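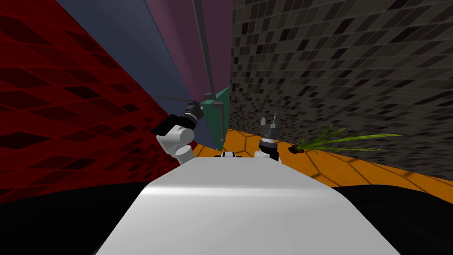
Two arms, with a gripper raised at the left.

How to Book a Shared Workroom at the Motby Center

Workrooms at the Motby Center are open to registered members and to groups with a current agreement. Read all of the steps before you begin. Requests that are missing information will be returned.

Before you start
You will need your member number, the name of the person in charge of the session, and a short summary of the work planned. New members must first complete the safety briefing, offered monthly except in September.

Step 1. Choose a room
Rooms on the ground floor hold up to 12 people. The Mühlbauer Room is larger and covers 770 square feet. It may be booked by groups only.

Step 2. Submit the form
Complete Form 596 and hand it in at the front desk. Enter the start and end times, including setup and cleanup. Groups bringing equipment that weighs more than 400 pounds must attach a floor plan.

Step 3. Wait for confirmation
Bookings are reviewed by Friederike Voß in the order received. A booking is not final until you have a written confirmation.

Step 4. Check in and check out
Sign the log at the front desk on arrival. Return the key before you leave the building.

Changes and cancellations
Notify the front desk at least two working days ahead. Questions about fees should be sent to Knut Tiedemann, Member Services.

Last updated June 16, 2024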